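Thursday, October 8, 2020

**Skulevton Community Orchard: progress report to the Danda Fund**

Dear friends at the Fund,

It has been a long, dry, rather wonderful season, and I'm glad to be writing with mostly good news. When we last reported, the lower slope was still brambles and an old fence line. We have now planted 89 young trees there, mostly apples with a row of pears along the lane, and all but 9 came through the summer. The losses were at the top end, where the soil is thin and the hose wouldn't quite stretch. 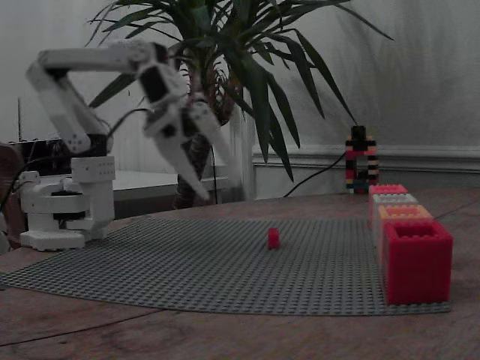
We spent more on water than we budgeted, as you'll see in the attached sheet, and a bit less on stakes, thanks to Utumitz Lumber letting us have their offcuts at a very kind price. The two sums very nearly cancel out. I'd still like to move what's left of the tool money over to mulch, if you're happy with that (just a line by email would do).

## Pruning and grafting classes

We ran 11 classes between spring and the end of September, all outdoors and kept small this year. The grafting mornings filled up first, and several families came back with cuttings from trees in their own yards, including a russet that none of our books could put a name to! The Hoàng Bakery took our windfalls and sent back pies, which did wonders for attendance.

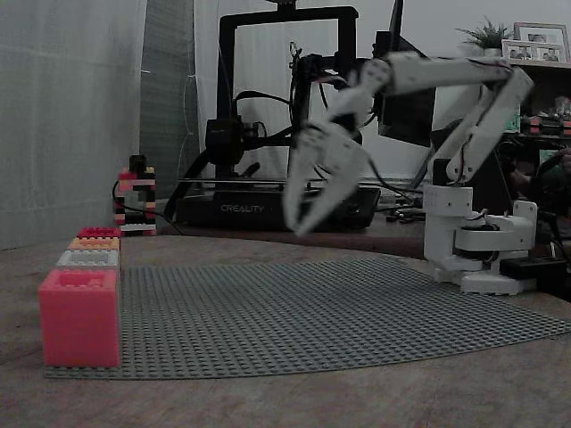

*White arm and gripper beside a gray baseplate, with a Creality 3D printer behind.*

## What has been slower

The deer fence is only finished on two sides. The posts arrived late and then the ground was too hard to dig, so we've wrapped the trunks for now and will start again once we've had a proper soaking of rain. The leaflet on old local varieties is written but still needs its map.

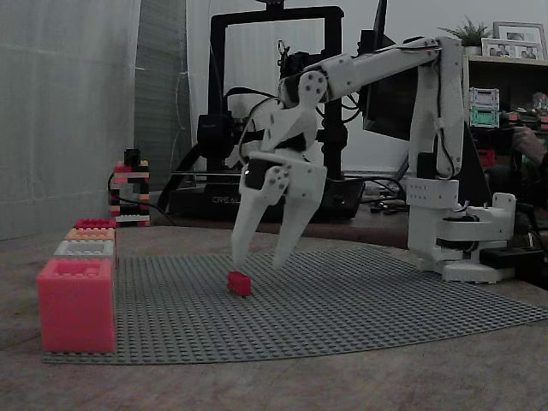
## Before the end of the year

- Finish the fence along the lane and hang the gate
- Replace the lost trees in December, with a deeper layer of compost at the top end
- Send you the final accounts and the leaflet

Please do come and walk the rows if you're passing. The late apples are still hanging, and we'd love to send you home with a bag.

With warm thanks,
Skulevton Community Orchard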